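Fandotier Press
Books > Nineteenth-Century Diplomacy > Letters and Papers

The Rajput Edition of Consular Letters, 1851-1869
Two-volume set, edited by Sarita Saxena

Hardcover, sewn binding, 2,089 pages across both volumes
Print run: 900 sets
Status: in stock, ships Wednesday

Read this before you order

Most pages selling a set like this one will tell you it changes everything we know about its period. I have read a fair number of those pages and bought a fair number of those sets, and the period was generally left standing. So I would like to be plain about what is in the box.

The Rajput Edition prints letters sent home by junior consular staff in trading ports during the middle of the nineteenth century. These were clerks and vice-consuls, men far down the ladder. They wrote about port fees, stranded sailors, bad water and the price of coal. Now and then they wrote about war or politics, usually because a war had got in the way of the coal.

If you want secret treaties, buy something else. I doubt there is a secret treaty anywhere in these two volumes, and I have looked.

What the letters are good for

They are good for checking other people's claims. Popular histories like to say that "everyone in the ports knew" a crisis was on its way. Read the letters from the months before and you will find a good deal of grumbling about a leaky warehouse roof. A few writers did see trouble ahead. Several more saw trouble that never came, and those letters don't get quoted much.

They are also good on money. The editor has kept the expense claims in full, where the older printings cut them, and you can follow one clerk's fight over a broken chronometer through 43 letters. I found that more useful than any of the grand dispatches. You may find it unbearable.

What I don't trust

Old letters come with old problems. The staff wrote to please the office at home, and it shows. Reports of what "the natives believe" should be treated as reports of what a clerk heard at dinner. The notes say so in places, though I would have liked them to say it more often.

The earlier one-volume Sumiten printing gave dates with great confidence. Sarita Saxena has moved a number of them and marked others with a question mark. She is probably right on most. On the undated letters in Volume Two I think she leans too hard on handwriting, and her own introduction admits that two of the clerks wrote in nearly the same hand.

The index is decent. It lists people and ships well and subjects poorly. "Cotton" gets one long string of page numbers with no breakdown at all, so bring patience.

What's in the set

Volume One: letters, 1851-1860, with the introduction and a note on the text
Volume Two: letters, 1861-1869, with appendices, ship list and index
Two fold-out maps, one in each volume
A printed sheet of corrections, current to September

Paper and binding

The paper is cream, uncoated and thick enough that pencil notes won't show through. The books open flat after a week or so of use. They are heavy. Reading one in bed is a bad idea, and the slipcase sold by other shops for this set is too tight to be worth having.

The Aseo reading stand

We sell a tabletop stand with the set at a lower price. It holds one volume open at a slope. It does not hold two, whatever you may have read on other sites, and the page clips are stiff when new. Buy it if your desk is already crowded. A stack of dictionaries does much the same job.

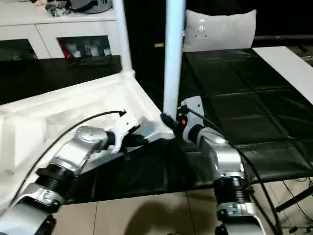
White furniture piece, upturned, with a black foot cap on one leg.

Ordering and returns

Sets are not split. Please don't write to ask for Volume Two alone, however much you care about the 1860s. Libraries ordering more than one set should contact us first, as shipping is worked out by weight.

Returns are accepted if the books come back unmarked. A cracked spine counts as marked. A missing map does too - we check.

There is talk of a paperback. We planned one with a run of 1,000 and then looked at the cost of the fold-outs, and I would not hold off buying on the strength of it. There is no e-book. The scans we were offered turned every long s into an f, and I wasn't going to put my name to that.

Related titles

Port Fees and Harbor Dues: A Working Glossary
The Clerk's Ledger, 1840-1850 (out of print, waiting list open)
Sheet of corrections only, free with proof of purchase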